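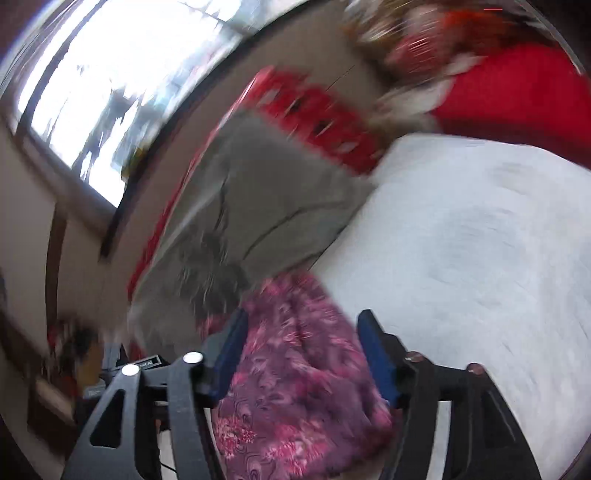

Reading Corner at Clatville Primary — project report, second year architecture studio

Our group was asked to design a small reading corner for the primary school in Clatville. The budget was 1000 pounds and the corner should be built by us, inside the corridor next to the library. I worked on the drawings and the 1:20 model, and Ravindran Devadiga was responsible for the timber details. Our tutor was Mohandas Varma.

First we measured the corridor. The old plan which the school gave us showed a straight wall, but in reality the wall has a step of 30 mm near the fire door. We found this only when the first model did not fit our survey, so we had to measure again and draw the plan a second time.

After that we held a workshop with the pupils. They made small rooms from shoe boxes and told us where they like to sit. Many of them wanted a place with a low ceiling. Some wanted to see the door from their seat, which we had not thought about. We drew 3 options from these ideas and pinned them up in the studio at Prinberg for the review in December.

Option A was a long bench with shelves under it. Option B was a group of 2 small houses with openings between them. Option C was a stepped platform. The reviewers liked option C, but the platform would make the corridor too narrow for a wheelchair to turn. We chose option B and took the deeper shelf from option A.

The houses are made from softwood frames with birch panels, bought from Rao in Ledgate. We cut the frames in the workshop and joined them with bolts, so the school can take them apart later. The roof of the smaller house was changed twice — the first angle was too steep and an adult could not reach inside for cleaning.

The lighting is still not solved. The corridor lamp is behind the bigger house and makes a shadow on the seat. Ravindran has proposed a round opening in the back panel, and I will test this in the model before we cut the real one.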